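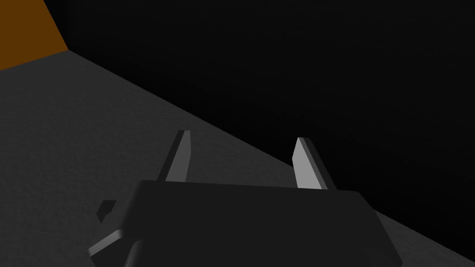 Speaker notes, grippers talk, Sunday slot

Slide 1. Title. Say hello, say my name (Leena Saarinen), thank Jianhua Mao for the intro even if he mangles the title. Don't tell the airport story.

Slide 2. What we compared
Two parallel grippers, the Grevik and the Vustel, on the same arm. Same controller, same wrist camera, same pick task. All of it in simulation first, then the hardware. Mention that I expected the simulation part to take a week. Wait for the laugh. If there is no laugh, they are all managers, skip slide 9.

Slide 3. The wrist view
Talk about fingers. An open gripper takes up a lot of the picture, and the policy has to see past it. Flat shading, dim light, hardly any color. Eino wanted it prettier. I said the network doesn't care about pretty, and then spent February finding out which parts of pretty it does care about.

Slide 4. Numbers
300 simulated picks per gripper. Grevik got 200 of them. Read that slowly. Vustel got 38, and yes, I checked the units. Pause here, drink water.

Slide 5. Why 38
The Vustel fingertip offset was wrong in our model file. It closed very confidently on air. Rianne Geerts found it in ten minutes after I had blamed the controller in writing, to the controller people, with a graph. Give her full credit. She is in the second row and will be watching.

Slide 6. Rerun
With the offset fixed the two grippers are close enough that I won't name a winner from simulation alone. Somebody will ask me to name a winner.

Slide 7. Video
Test the sound. There is no sound, but test it so the tech person feels useful.

Slide 8. Hardware
Over 722 real picks so far, both grippers together. The Vustel is faster to close. The Grevik forgives a bad approach angle, and we supply plenty of those. Cable routing on the Vustel is a matter for prayer.

Slide 9. Controller settings
Gains table. Keep it up for anyone taking pictures of it. Don't read it out.

Slide 10. Questions
Likely ones: Did you try suction? (No.) Why the Rissanen arm? (It was already bolted down.) Will you share the model files? (Yes, the corrected ones. Kalliopi has the link.)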